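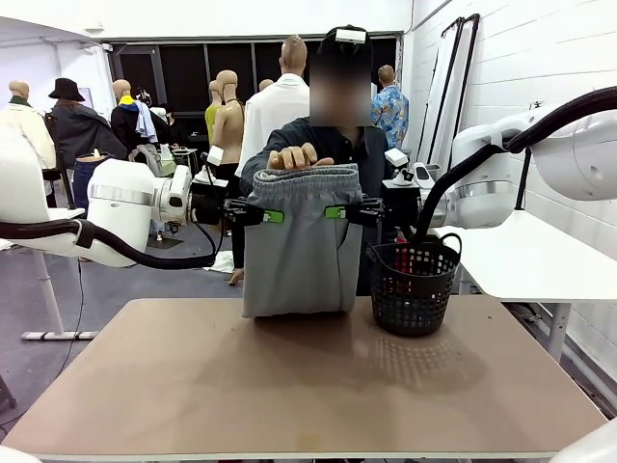

Mared Humphreys objects that a fixed fee moves the risk of a long file from client to lawyer, and that small firms will price it back in. We think she is partly right, though her evidence comes from one office.

4.2 What the fee letters say

We read 59 fee letters from three firms – Clurmont, Visser and Fosar – all offering a fixed price for a lease review. The price was usually $2,000. Only 10 of the letters said what would happen if the landlord's solicitor asked for changes.
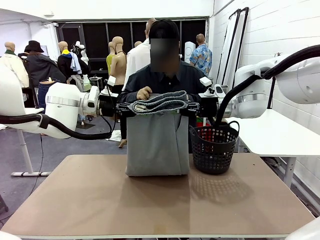 The rest left it to "further work as required", a phrase that can carry a bill to more than 3,000 dollars without anyone breaking a promise. Clurmont calls this flexibility. We doubt a shop owner signing on a Saturday would call it that. Figure 3 marks the point in a file where the extra charges began.

Figure 3. Start of extra charges, by firm.

The Briltness letters were left out, as they quote by the hour. Whether their clients paid less in the end, we can't say. 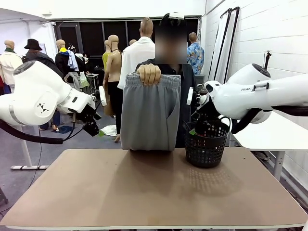

4.3 Limits of the sample

All three firms chose which letters to give us.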